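Bralo Community Reuse Project
Progress report, second period
Prepared by Iona Imrie for the Trakulwood Fund

1. Status

The project is on schedule against four of its five milestones. Milestone 3 (repair bench certification) has moved from June to August. Spending is within the approved budget, and no transfer between budget lines is requested.

2. Collection and intake

Intake at the Bralo depot reached 2,405 items in the period. Of these, 1,079 were passed for resale without repair, 593 went to the repair bench, and the remainder were sent for material recovery or were still in the intake queue at the close of the period. Kitchenware is again the largest category by count. Small furniture is the largest by floor area occupied.

The intake form was revised in the second month. Staff now record condition, completeness and storage bay on a single sheet. Under the old form the storage bay was entered separately, and the two records often disagreed. Items received before the change have not been re-entered.

Textiles remain outside the scope of the grant. Bags left at the depot are forwarded to Shearer under the existing arrangement and do not appear in the counts above.

3. Repair bench

The electrical test station was installed and calibrated. Certification requires a second trained operator, and the first training place offered fell outside the period. Dougal Kinnear has confirmed a place on the next course. Until he completes it, mains-powered items are tested only on mornings when the current operator is present, and the queue for that category has grown accordingly.
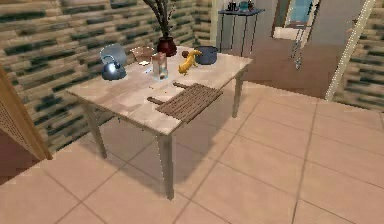
Non-electrical repairs are not affected. The most common jobs were regluing chair joints, replacing handles and refitting hinges. Spare parts are drawn first from dismantled stock. Where a part has to be bought, the cost limit per item is unchanged from the first period.

4. Resale

The Bullel shop opened an additional afternoon session. Sales in that session were low for the first few weeks and then level with the morning session. Pricing follows the schedule attached to the first report, with one change: incomplete sets of crockery are now priced per piece. This cleared a backlog that had filled most of one storage bay.

Unsold items are reduced in price once, then withdrawn. The withdrawal rate for lamps and picture frames is higher than forecast, and intake of both will be limited from next month.

5. Household visits

The team completed 63 household visits to assess bulky items before collection. The visits reduced the number of collections refused at the door, but they take more driver time than was budgeted. We propose to test assessment by phone for single items and to keep visits for full clearances.

6. Risks

Storage at Bralo is the main constraint. The lease on the rear bay ends before the grant does, and the landlord has not yet given terms for renewal. Two alternative units in Bullel have been viewed. One has no loading access. The other is suitable but would need shelving, for which there is no budget line.

The van is due for major service in the next period. Hire of a replacement for those days is included in the forecast.

7. Next period

Complete operator training and apply for bench certification. Agree storage terms or submit a request for shelving costs. Start the phone assessment test. Issue the revised resale forecast to the Fund together with the next claim.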